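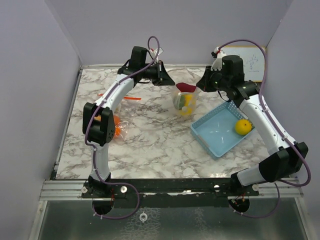 Clear plastic bag with a dark red top, on a marble-patterned tabletop.

Household tips: essay papers, notes and borrowed books
Baldur Kragh
Last revised November 25, 2025

Most long essays written at home are written on a surface that has another job. The notes below cover the handling of paper: drafts, source notes, photocopies and library books. They do not cover how to write the essay. Referencing styles have their own page.

Sorting before you start

Separate the material into four kinds: the question sheet and marking criteria, source copies, your own notes, and drafts. Each kind gets its own container and stays in it. Mixed piles are the usual cause of lost page references, and a lost page reference in a theology or philosophy essay can take an evening to recover when the quotation is from a long work with several editions.

Write the full reference on a photocopy before it leaves the copier. Author, title, edition, year, page range. The top right corner is best, in pencil. If the copy runs to more than one sheet, write the author's surname and the page number on every sheet.

Copy the title page and its reverse as well. Two sheets of extra paper settle most questions about translators and reprint dates.

Containers

Clear bags are adequate for index cards, pens and sticky tabs. They are poor for A4 paper, which curls along the long edge once the bag is stood upright. Use a rigid box file for A4. The Vuleo box file has a spring clip that holds up to 300 sheets of ordinary copier paper; past that the lid bows and the clip marks the top sheet. A plain cardboard wallet is good enough for a single essay.

Label the spine, not the lid. Boxes end up on shelves.

Staples may be left in photocopies. Remove them from anything you intend to keep for years, and do not use paper clips on the pages of a book at all.

Cards or sheets for notes

Cards are quicker to reorder and slower to write. Sheets are the reverse. For a short essay, with one argument and a handful of sources, use sheets. For a dissertation chapter, use cards, one point to a card, with the source in the top left and your own heading in the top right. A standard pack holds 100.

Keep quotation and comment visibly apart. I write quotations in black and my own remarks in blue. Wichai Bunnag rules a line down the card and keeps his remarks to the right of it, and this has the advantage of surviving a black-and-white photocopy. Either will prevent the commonest form of accidental plagiarism, where a sentence copied in June is taken in autumn for one's own.

Do not write on the back of a card. If the point will not fit, it is probably two points.

Laying out a draft
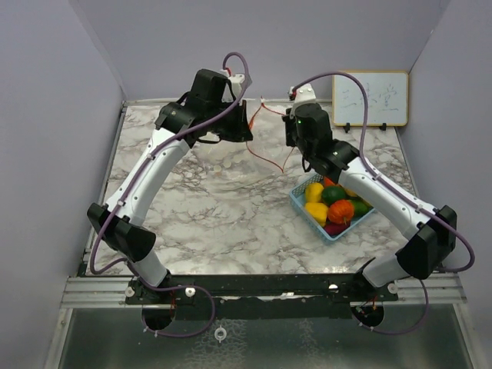
A printed draft should be laid out flat at least once before the final revision, single-sided, in page order, left to right. Faults of structure show up that scrolling conceals – an introduction three pages long, a counter-argument with only one paragraph to itself, two sections making the same point. Use the largest clear surface in the house. A patterned top such as the white and grey veined one in the picture is usable, but pencilled slips and torn strips are easily overlooked against veining, so use coloured paper for anything smaller than a card. Check the joint between top and wall afterwards. The thin dark strip along the left edge there is the kind of line against which a sheet standing on its side goes unnoticed. Keep the outer column of pages a hand's width in from any wall.

Number the pages before printing. If they are already printed, number them by hand before they go down.

Cutting and rearranging

Scissors still have a use. Print a second copy, cut it at the paragraph breaks, and move the strips until the order holds. Then number the strips in red and make the same changes in the file. Do not tape them until the new order has been left overnight and read again. Low-tack tape lifts without tearing the fibres; ordinary clear tape yellows, and does not come off toner cleanly.

Transition sentences will need rewriting after a move. Mark the first and last line of every strip that has changed place and check each one.

Paper and print

Ordinary 80 gsm paper will do for drafts. For a bound submission 100 gsm is better, with less show-through where both sides are printed. Somis and Ekinport both sell it by the ream and I have found no difference in how they feed. Let the ream stand in the room for a day before use if it has come from a cold garage or shed.

Print the final copy the day before it is due. Toner cartridges fail towards the end of a long document more often than at the start, and a streaked page is easy to miss in the middle of a stack.

Borrowed books

Keep library books away from the cooker and the sink. Ring marks, steam and grease are all chargeable at most libraries. Shelve them together in one place, with the return date on a slip in the front of each.

Use paper slips as markers. Sticky tabs leave residue and pull the surface from older paper. Cut the slips 10 cm long so that they stand clear of the page, and write the reason for the mark on the projecting end.

To hold a stiff book open, use a weighted cord or a Suksawat book snake. Do not press down the spine.

If a page gets wet, put a sheet of plain kitchen paper on each side of it, close the book lightly and change the sheets every hour. Do not use a hairdryer. Report the damage when returning it.

After submission

Keep the source copies and the marked draft until the result is confirmed. Discard duplicate printouts. Cards may be kept indefinitely, filed by author, with the title of the essay they were used in on the divider.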